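Call for participants - teleoperation study, Larnness manipulation group

Looking for people to drive a small arm and pick up fake food. No robotics background needed. Starts January, we fill slots as mails come in so dont wait.

What it is: Bralano is our grasping method. Learns from short demos given by ordinary people, not lab staff. First round we had 200 demos and the policy did OK on single items on a bare table, badly on clutter. Second round, 2,000 demos, better, still weak on soft or shiny stuff and anything near a bag or a plate rim. Paper on that is out for review. Now we want to know if it's the number of demos or the number of different people giving them. Hence you.

What you do: one visit, 108 minutes incl. breaks. Short intro, practice runs, then pick and place with plastic fruit, dishes, bags. You hold a leader arm, the follower copies you. Drop things, fine, keep going, we keep the failed tries too. Short questionaire at the end.

Who: 18 or over, can sit at a table and use one hand comfortably. Left handers very welcome, we are short on those. Glasses OK. If you did round one or two, sorry, not this time.
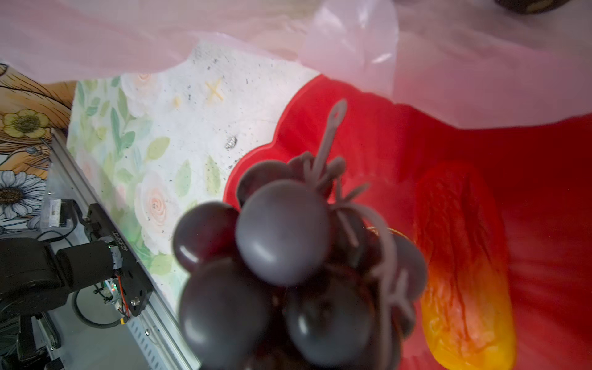 Target is 2,808 demos total across everyone, same tasks for all, layouts shuffled between people. Half goes to training, rest held back for testing. We record arm motion and the wrist camera, no faces, no audio. You can pull your data any time before the set is frozen.

Pay: gift card plus travel, handed over at the end of teh visit. Also if you stop early.

Where: Rajput Building, ground floor, side entrance. Step free. Morning slots from 9:30, last one 4 pm.

To sign up: mail the Brerneo study desk, subject line "arm study", say which hand you write with and two times that suit. Reply usually next day.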